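Olga Iglesias had promised the Zuleris gripper a fair hearing, and being a fair woman, she gave it the whole of a May afternoon and most of the coffee.

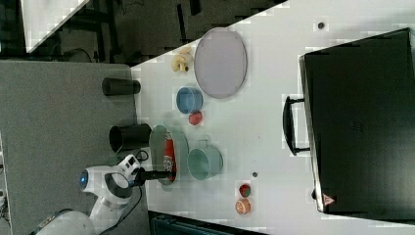 "The old Gonico would have dented that can by now," she told Prasanna, who was fond of the old Gonico and kept typing.

"It had character," he said.
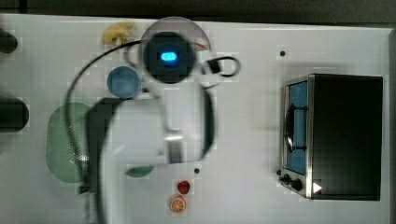 By six he had filled 13 lines of the notebook, all of them grudging, and on the last he wrote *softer hands than mine*, then crossed out *softer* and put it back again.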